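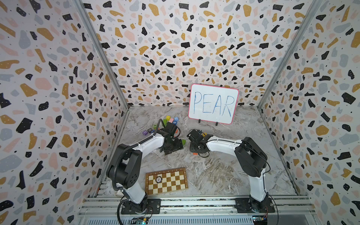 3.2 Lettering and surface pattern

The second part of the study concerned short handwritten words on small display boards and the surfaces placed behind them. Materials were prepared at Kurnbridge and reviewed at Eketholm in July. The full word list held 286 common nouns, all of six letters or fewer, drawn from early reading books.

Figure 4. Bordered whiteboard with the word "PEAR" in blue marker capitals, set before terrazzo-style walls on a marble-look floor.

Words were written freehand in capitals, and no guide lines were used. Small differences in letter height and spacing were therefore kept — the board in Figure 4 is typical in this respect. Two black stand clips at the lower edge hold the board upright. The terrazzo-style walls carry irregular flecks of black, mustard yellow, pale pink and light gray on white, while the floor is pale gray with swirling veins.

Readers at the Majali site viewed up to 400 boards each, in sessions separated by at least one day. Responses were entered on the Divex form, and 631 were set aside for a second reading where the first entry was incomplete. Results for plain and patterned walls are reported separately in Section 4.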